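Salim Mugo on "Trodton," the long break, and saying no to a second season

Monday, July 5, 2021

Salim Mugo has not given many interviews this year. The actor spent most of the spring on the set of "Trodton," the family drama that starts on Murnow in September, and he turned down almost everything else while it was shooting. Last week he sat down with a small group of reporters to talk about the part, and we were given 16 minutes with him afterward.

He plays Khaemba, a ferry mechanic who comes back to his hometown after his father's death and finds that his younger brother has already sold the house. It is his first lead in a series since "Skisside" ended.

Asked why he waited so long, Mugo said the offers he got after "Skisside" were mostly the same character in a different coat.

"I played a policeman for four seasons," he said. "When it ended I got a lot of scripts about policemen. Some of them were good scripts. I just didn't want to get up in the morning and put the jacket on again."

He did theater instead, mostly in small houses, and taught an evening class for a year. He said the money was poor and he enjoyed it more than he expected to. One of the plays ran to 18 performances in a hall where the heating failed twice.

The "Trodton" script reached him through a director he had worked with on stage. He read the first two episodes in one night and called back before breakfast. What caught him, he said, was how little Khaemba talks.

"There is a page and a half in the first episode where he says nothing at all. He fixes a pump and his brother talks at him. I thought, I can do that. Then I had to learn how to fix a pump."

He took lessons from a retired mechanic for three weeks. The pump in the episode was a working one, and Mugo says he can still take it apart, although he would not want anyone to depend on him putting it back together.
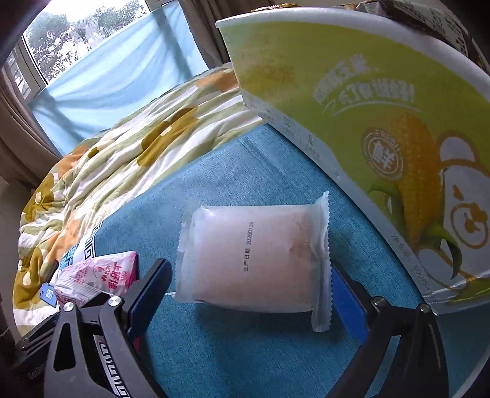 Mugo's days on the shoot were long, and the unit was based well outside town with no shops nearby. He shared a rented house with two other cast members, and most of his meals were whatever could be carried in a bag. Breakfast was usually something from a packet, eaten in the car on the way to the harbor. He said he lost some weight and slept better than he had in years – there was no signal at the house, and after dinner people read or went to bed.

Fans of "Skisside" have been asking about a reunion special for a while. An online petition had 1,277 names on it when we checked on Friday. Mugo knew about it and said he was grateful, but he has not been asked to take part in anything and has not seen a script.

"If they write something and it's good, I'll read it," he said. "I don't want to promise people a thing that doesn't exist."

He was firmer about "Trodton." The series was written as a single story with an ending, and he signed on that basis. Murnow has not ruled out more episodes if the audience is there. Mugo said he would not be part of them.

"He gets where he's going in the last episode. I don't know what you would do with him after that. Other people in the town, sure, make a show about them. I would watch it."

One reporter brought up comments he made two years ago, when he said on a radio program that television acting was mostly standing in the right place. Some former colleagues were annoyed by it at the time. Mugo said he had been tired and was trying to be funny.

"I called a couple of people and said sorry. One of them said I was right and I should have said it louder. But it was a rude thing to say with the crew listening."

He has no film or series work booked for the rest of the year. There is a stage role he is considering, in a two-person play, and he would like to teach the evening class again if the school will have him.

"Trodton" was shot over the spring, with a few scenes left to pick up later this month. The first two episodes will be shown together in September, with one a week after that. Murnow is holding an early screening of the opening episode in a 433-seat theater, and Mugo is expected to attend and take questions from the audience. Ticket details have not been announced. We will list them in this newsletter when they are.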